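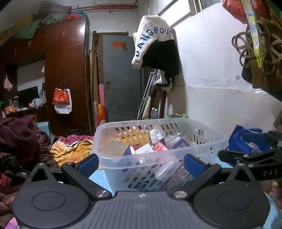 Old bathhouse at Umlow – photo book and exhibition

Posted by tilework_61, Aug 11, 2019

Has anyone got hold of Nele Görtz's book on the Umlow bathhouse yet? She photographed it every May for eight years, from the last season it was open to the point where the roof came off the plunge hall. Lammers printed it in a run of 200 and I paid for mine before I'd seen a single page. The interiors are very good. The text is thin and stops before the sale to Praltum.

Reply from harrowgate

Saw the exhibition, haven't bought the book. The prints were too big for the room. You couldn't stand far enough back from the boiler house ones.

I'm tired of this sort of thing in general. Empty pool, peeling paint, one chair. People swam there until the council shut it and there isn't one of them in it.

Reply from tilework_61

There are two portraits near the back, the former attendant and a woman who taught lessons there. But yes, mostly rooms.

Reply from mosspit

I don't agree with harrowgate. She isn't a reporter. The same corner of the changing rooms from the same spot each year tells me more than an interview would. Compare Ming-te Yu's film about the Padico cinema, which is all interviews, and I couldn't tell you now what the building looked like.

Reply from harrowgate

The Padico film is the better work by a long way. You find out who decided to close it and what they were paid.

Reply from k_dunmore

Small correction to the caption on page 61. It says the slipper baths were added when the hall was enlarged. They were in the first building, you can see them on the original plans in the county archive. I wrote to Lammers and they said it would be put right if there's a second printing.

Does anyone know if Praltum are keeping the front? The notice on the fence only mentions flats.

Reply from mosspit

Front and the clock stay, the rest goes. That was the plan in May anyway.

Reply from tilework_61

Thanks, I'll pencil the correction into mine. Copy number 2 is up for sale on the usual site if anyone's collecting – not mine, and overpriced.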